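# Pultport Opens Shared Workroom With Wall-Mounted Power at Each Table

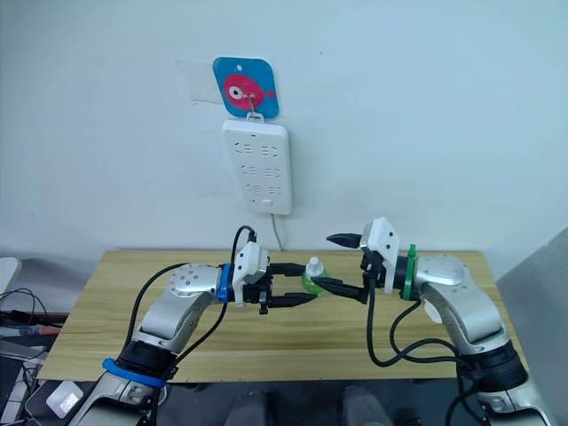

Press Release No. 23

Jun 3, 2021 – Pultport, the furniture maker founded in 1987, has opened a shared workroom for small firms and evening classes at its Greter building. The room has 20 table places, which can be booked by the half day.

The tables are light wood with a pale top and stand against plain, pale walls. Power strips are hung upright on the wall, with the cable dropping to the back edge of the table, so the front stays clear for work.

Each place is marked by a sign in place of a number. The red fish on a blue square was the first to go up. Other signs in the set were drawn for the same room, and users give the name of the sign when they book.

"People told us they were tired of cords running across the table," said Vasanthi Haque, who planned the room for Pultport. "We put the power on the wall and kept the rest simple."

Work on the room began in January. The tables were built in Pultport's own shop, and the wiring was done by Sivakumar, an electrical contractor. Prarura, a design studio in the same building, drew the signs.

Bookings are open to firms with up to 5 staff and to class teachers. More than half of the places are already taken for the first month, said Andor Antal, who runs the front desk. Visitors may see the room before booking – ask at the Greter entrance.

Press contact: Andor Antal, Pultport, Greter building, front desk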